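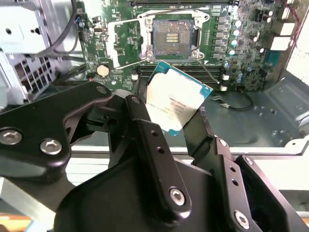
Processor Practice Tower, Opened Desktop for Socket Training

Sold by: Flarnora
Item number: 774
Condition: Used, tested before packing
Ships in: 9 business days

Overview

The Processor Practice Tower is a used desktop computer set up for learning to seat and remove a socketed processor. It is a complete machine with a motherboard, power supply, memory and drive bays, so the work is done inside a case with the usual cables and brackets close by. Most of our buyers are repair courses, high school electronics rooms and refurbishing shops that train their own bench staff.

The processor is a square LGA type. The contacts are flat pads on the underside of the chip, and the pins are in the socket. A metal load plate and a side lever hold the chip down.

The towers come to us from office clearances through Baumgart. We do not choose the exact model, and internal layout can differ from one tower to the next. If your course needs matching machines, order them together and write "match" in the order notes.

What you get

Desktop tower, side panel included in the box
Motherboard with LGA socket
One processor, packed separately in a tray
One memory module, installed
Power supply, installed
Socket cover
Printed instruction sheet

Not included: processor cooler, thermal paste, monitor, keyboard, storage drive, operating system. A cooler has to be fitted before the computer is switched on with the processor in place. 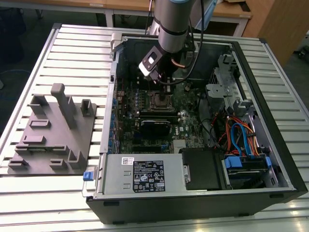
Setting up the tower

Lay the tower on its side on a flat surface with the open side facing up. The case should sit fully on the table, with no corner hanging over. Unplug the power cord before reaching inside, and leave it unplugged for the whole exercise.

Wires to the drive bays run along one side of the case and should be left where they are. If a cable has slipped across the socket area in shipping, move it back by hand before you start. The expansion card can stay in. The memory module can stay in too, though some instructors take it out first and make that a separate exercise.

Good light matters more than anything else on the table. The pins in the socket are very small, and a bent one is hard to find in a dim room.

Seating the processor

1. Release the lever and lift the load plate.
2. Take off the socket cover and set it aside.
3. Hold the processor by its edges. Keep fingers and tools off the gold contacts.
4. Match the notches on the chip with the tabs in the socket.
5. Lower the chip straight down and let go. Do not slide it or press on it.
6. Close the load plate, then bring the lever down and hook it. Some resistance at the end of the travel is normal.

To remove the processor, go through the steps in reverse. Put the socket cover back on whenever the socket is empty.

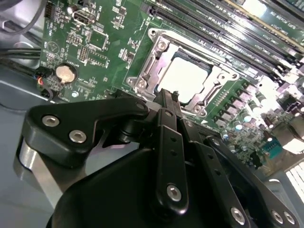 Motherboard with processor in the socket and memory slots alongside.

Wear and replacement parts

We rate the socket for 200 practice insertions. After that the pins may still be fine, but we no longer cover them under warranty. The instruction sheet has a tally box on the back for keeping count.

Replacement boards are listed under Haltidik Spares. Send the item number and the number printed on your packing slip, and we will check which board fits. Spare processors for practice only (non-working, same outer size) are sold in the same section. Please do not switch the tower on with one of these fitted.

The coin-cell battery on the board is a normal wear part and is not covered.

Warranty and returns

Towers can be returned within 30 days if a part is missing or damaged on arrival. Bent socket pins have to be reported before first use, so look at the socket when you unpack. Photos by email are enough.

Bulk orders

Schools ordering several towers can ask for pallet delivery. Our Hota warehouse handles these and will call to agree on a delivery day. There were delays on pallet orders in August, and those have now been cleared.

Questions about this item go to Lovely Dalisay in training equipment.

Page last updated Thursday, October 10, 2019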